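The Blocks

Emiko Nishimura had inherited the blocks from an aunt who disapproved of her, along with 700 dollars and a soup tureen. The money went to the dentist. The tureen went to Florêncio Sampaio next door, who kept onions in it. The blocks stayed in their bag on top of the refrigerator until one Saturday in December, when the heat went out and there was nothing to do but sit by the oven and look at things.

"These are worth money," said Florêncio, who said this about most things, including the refrigerator. "A man in Dinley got 2,000 dollars for a set."

"A set of what?"

"He was vague."

She tipped them out onto the maple board. A heart rolled up against the bread knife and stopped there, looking hurt. Florêncio put it upright. He then began arranging the others with the air of a man who has been asked to, sliding a red cylinder up beside a green one, taking it away again, breathing through his nose.

"What are you making?"

"A village."

"Villages don't have stars in them."

"Bornico has a star. It's on the gas station."

She had been to Bornico, once, for six hours, waiting on a bus to Salgado, and the gas station was the only part of it she remembered. She let the star stand. Her aunt had been born out that way and had never once spoken well of it, and it was pleasant to think of her village being built by a man in two sweaters who smelled of onions.

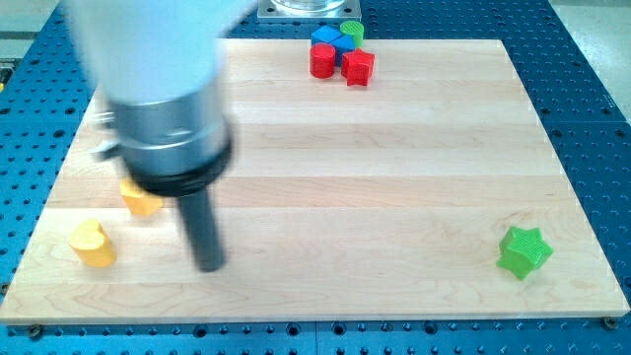 By four o'clock they had stopped speaking over the question of the yellow hearts. Florêncio held that they were houses. Emiko held that they were hearts, and that if her aunt had wanted houses she would have bought houses, being a woman who got what she paid for. The green star, which had offended both of them at different times, had been sent off to the right to live by itself.

"That's Flimell," Florêncio said at last, pointing at it. "Terrible place. My brother moved there."

"Is he happy?"

"Very."

She got up and checked the oven. When she came back he had moved the red star in closer to the others, and she decided to say nothing about it until after supper.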